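The cube that lives on the kitchen table

February 16, 2022

There is always a puzzle cube somewhere on the tables at Donberg, the little repair and games room above the old bakery, and I had been meaning for months to go and talk to the woman who keeps them all turning. 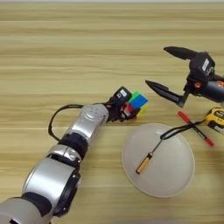 She is 62, she learnt to solve the cube at 20, and in between those two facts and now there has been a great deal of fiddling, a fair amount of swearing (her word) and one very long train journey which she says did more for her than any book. I had expected somebody brisk. She turned out to be the sort of person who puts the kettle on twice because she forgot the first time, and who will happily leave a sentence lying about while she goes off to look for a screwdriver.

"I was given one for my birthday and I hated it," she told me, once we had both sat down. "I got one side done, all one colour, and I was so proud, and then my brother pointed out that the edges didn't match the sides. So it wasn't done at all, was it? I put it in a drawer until July, and then it rained all through our holiday and there was nothing else to do."

That, she says, is still where most people stop. They come up the stairs at Donberg with a cube that has been in a drawer of their own, often with one finished face, and they are a little embarrassed about it. The first thing she does is ask them to leave the colours alone and look at the middles.

"The middle squares don't move about. They spin where they are, but the one in the middle of the red side is always going to be red's middle. Once somebody has seen that, they stop chasing stickers round and round. You can watch their shoulders come down."

From there she teaches it in layers, the way she was never taught. A cross first, then the corners under it, then the middle band, and then the last layer, which she likes to save for a second visit. She has a sheet for it, written out by hand and photocopied so often that the arrows have gone furry. I asked whether she had thought of typing it up. She had. She did it once, and people kept asking for the old one.

I wanted to know about the table, too, as she is rather particular about it. Light wood, no cloth, nothing shiny on top. A cloth rucks up under your wrists, she says, and glass makes such a clatter when you put the cube down that beginners start being careful, and being careful makes them slow and cross. "I like to be able to set it down hard. I like a table that doesn't mind."

Then we got on to the cubes themselves — and here I have to admit that I lost the thread for a while, because she has 27 of them and a view on every one. Her favourites are the old style, with a black body and coloured stickers. The newer kind that are coloured right through don't peel, and she recommends them for children, but she misses the thin black lines between the squares. "It's like the lead in a church window. It helps my eyes, anyway, and my eyes need helping these days."

The stickiest problem in the room, quite literally, is oil. People will put whatever is under the sink into a stiff cube. She takes them apart (turn one layer halfway, ease an edge piece up with your thumb, and don't force it), washes the pieces in warm soapy water and leaves them on a tea towel overnight. After that, one small drop of silicone oil and a lot of turning.

"Three days in a warm room if you've got hard water and no patience," she said, and then laughed and said that made no sense, and that overnight was fine.

I asked, as one has to, how fast she is. She was not keen to say. She did race a bit, years ago, in a club called Cutberg that met in a school hall, and she still has the timer, but she found that she was doing it without looking and had begun to miss it. These days she prefers to go slowly and talk. She solved one from start to finish while telling me about her mother's garden, and I am afraid I can't tell you a thing about the garden.

She does have one piece of advice for anybody starting this week, and she made me promise to put it in. Hold the cube the same way round for the whole of a step. Choose a colour for the bottom and keep it on the bottom, even when you're itching to peek.

"You'll want to tip it up and have a look. Everybody does. Tip it up, have your look, and then put it back exactly as it was — and if you can't remember how it was, have a biscuit and start again."

The cube mornings at Donberg begin at ten and carry on until the biscuits run out. Bring your own cube if you have one, however stiff, and if you don't there are plenty to borrow.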